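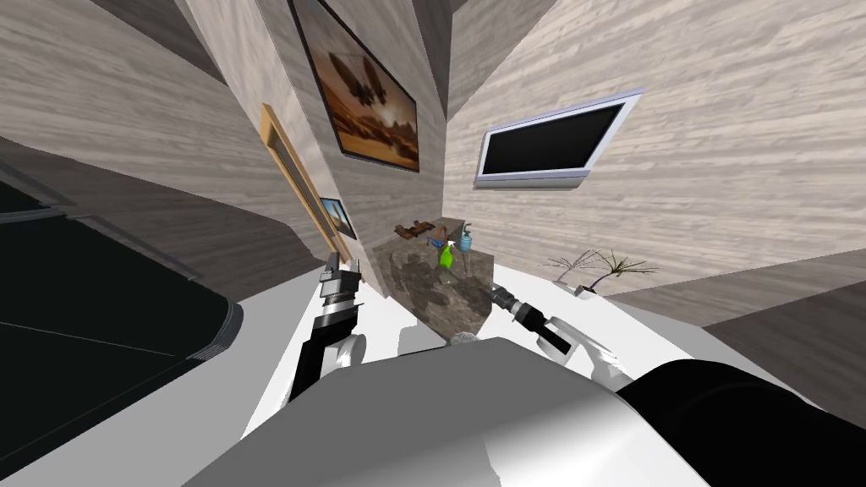 Thắng Phùng asked, on reading an early draft of this section, why we had bothered to vary the rooms at all when the policy is scored only on what happens at the worktop. His objection was that wall textures and furniture add rendering time and tell us little about grasping. We kept the variation, and the results below bear on his point.

Figure 3. A simulated two-armed episode in Brirnley. Objects are grouped on a stone counter, with one gripper on either side.

4.2 Effect of scene variation

All episodes were generated in Brirnley, our simulator, and the policies were trained with the Telik codebase at its April settings. Each episode draws a room, a supporting surface and a set of household objects such as spray bottles and pump bottles. The camera model is wide-angle, and its distortion is left uncorrected in both training and testing. We collected 1429 episodes and removed 199 in which the motion planner returned no valid path for one of the arms. The remainder formed the full training set.

Two policies were compared. The first (Lâm-F) saw a single room throughout. The second (Lâm-V) saw 21 rooms, with wall, floor and furniture settings drawn afresh for each episode. Network size, learning rate and the number of training steps were the same for both. Testing used 700 further episodes in rooms that neither policy had seen.

Lâm-V reached the target object more often than Lâm-F in the unseen rooms. The gap was widest where the surface had a strongly marbled pattern and narrowest on plain surfaces. Most Lâm-F failures came before contact: the arm stopped short of the object or moved towards a patch of the surface beside it. Once contact was made, the two policies performed alike, which partly supports the objection above. Grasp closure was learnt equally well from one room.

Rendering took longer for the varied set, mainly through texture loading. Caching textures in Pukunix removed most of this cost.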